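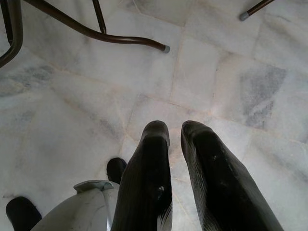

Danuta Pawlak wrote to me that a dropped cup is not a safety matter, and that I should stop using this word for it. A safety matter, she says, is when a person gets hurt. The rest is repair and cleaning.

I have thought about her letter for many days and I still don't agree.

The fault at Vadgate was small. The arm took a cup from a low shelf, turned, and the fingers opened before the command to open was given. The cup fell on the stone floor and broke. The log said the grip was closed during the whole movement. The operator repeated the run 30 times and saw nothing wrong. So the case was closed with the words "object slipped," and the work continued. In September it happened again, this time with a glass jar, and a man who was kneeling to tie his shoe had pieces of it in his sleeve. He was not cut. According to Danuta, it is therefore also not a safety matter.

What troubles me is the log. A machine that drops a thing and reports a drop is a weak machine, and I can plan for it. I put a mat down, I keep my feet away. A machine that drops a thing and reports that it holds it has given me false information, and all my planning stands on this information. The next step in the program believed it too. The arm carried nothing to the table and carefully placed nothing there.

Soft fingers make this harder to notice. Rubber bends around the object, and the motor reaches the same position with a good grip or with a poor one. The position was the only thing the software at Vadgate asked for. Neusa Honorato proposed reading the motor current as well, and comparing it at the start and the end of each carry. It took her one afternoon. When she ran it over the old records, 2,170 carries in total, she found 173 where the current fell in the middle and the log still said "closed." Most of them ended without damage, and so no report was written.

I would like these 173 to be called safety events, each one. Danuta answers that with so many events people will stop reading them. She may be right about people. Then the list should be shorter because the gripper was corrected, and I would start with the rule that any run with a falling current stops the arm where it is.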